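Handside two-arm kit for laundry folding: suitability and service terms
Posted in Equipment and Automation, September

Hopkin Linen Service
Our organisation operates a small laundry attached to a residential care program. We are considering the Handside two-arm kit, which the supplier, Jindum, lists at $3,595 before freight. The intended use is folding T-shirts and polo shirts delivered to the table in mixed baskets. We would appreciate advice from organisations that have assessed the kit on the following matters: whether it can take garments from an unsorted pile, what floor space it requires, and whether the annual service plan is worthwhile. Our present volume is 200 garments on a normal day. Staff have no programming background.

Jandudex
We assessed the kit over one term in our training centre and offer these remarks.

The arms are supplied on a front rail and are meant to work over an enclosed table with plain walls at the back and sides. Buyers must provide the table. We recommend a matte surface, as our first benchtop was glossy and the vision software lost the edge of pale garments under the ceiling lights. Colour contrast matters as well. Orange and navy shirts gave us very little trouble, while grey ones on a grey top were often refused.

Picking from a mixed basket is possible but slow. Sheets and large white items tend to lie over everything else and should be taken out by hand beforehand. Once a shirt is lying by itself on the table with its sleeves spread, the two grippers can work at the shoulder end and the hem end together.

Initial calibration took our technician 45 minutes. It had to be repeated whenever the rail was moved. Cable ties should be checked weekly, and enough slack left in the cable for the elbow to travel fully.

At your volume we would regard the kit as a supplement to hand folding.

Wash_and_Press
Get the service plan. We didn't and a replacement gripper cost us $268 plus postage.

Jindum Customer Office
Thank you for your enquiry. The service plan covers grippers, cables and one remote calibration per year. It does not cover the table, the enclosure or damage caused by zippers and metal buttons. Programming knowledge is not required for the standard shirt routine, although a staff member should be designated to complete the online training module. Customers may request a demonstration by appointment through the product page.

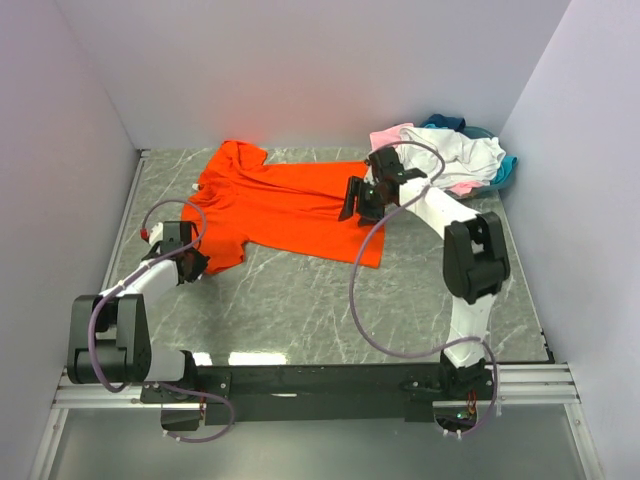 Hopkin Linen Service
We thank all respondents. Could Jindum please confirm whether the remote calibration may be held over if it is not used in the first year, and whether the training module may be completed by more than one staff member under a single licence? Our afternoon shift is staffed separately, and both supervisors would need access.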